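Flesudia Board Surfaces
Data card, version 2
Last updated: 12 Sep 2023

Summary

Flesudia is a set of 1,538 photographs of glued-up wooden boards, taken on a work table. It was put together for people who work on wood surfaces: finding the seams between planks, telling grain from scratches, and checking whether a board has been laid down straight. The set covers the top face of the boards only. End grain and undersides are not included.

Where the boards come from

Most of the boards were bought as offcuts from Clalthorpe, a shop that makes counters and shelving. The rest came from Hovland, which sells blanks for cutting boards. There are 23 boards in all. Each was wiped down and given a number before its first session. No oil or varnish was added by us, but some of the Clalthorpe boards may have been sealed before we got them, and we have no record of which ones.

Table and placement

The boards lie flat on a blue table with a regular grid of round holes. We left the table uncovered because the holes are useful as a reference when you want to judge the angle of a board. They also cause trouble for simple edge detectors, mainly along the near side of a board, where the shadow falls across the blue.

Pale boards like this one, with wavy grain and a few small darker flecks, are the hardest to label. The long seam across the middle is easy to follow, while the second one, nearer the far edge, is faint enough that it was missed on the first pass through boards of this type — check your own results there before trusting a score.
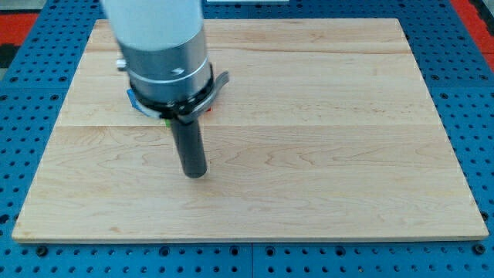 Labels

Each photograph has one line of labels in labels.csv:

board_id: the number given to the board
source: clalthorpe or hovland
tone: pale, medium or dark
seams: a list of seam lines, each marked clear or faint
flecks: yes or no
notes: free text, often blank

Seams between table panels are not labeled. If your method picks them up, mask the table first. The Drisa script in the tools folder does this by color and works on everything except the darkest shadows.

Splits

The training part has 800 photographs and the rest are for testing. A board never appears in both parts. The split was redone for version 2, so scores from version 1 can't be compared with new ones.

Known problems

Tone was judged by eye, and medium is used too freely.
Flecks and small dents are sometimes confused.
Dark boards are underrepresented. More are planned for December.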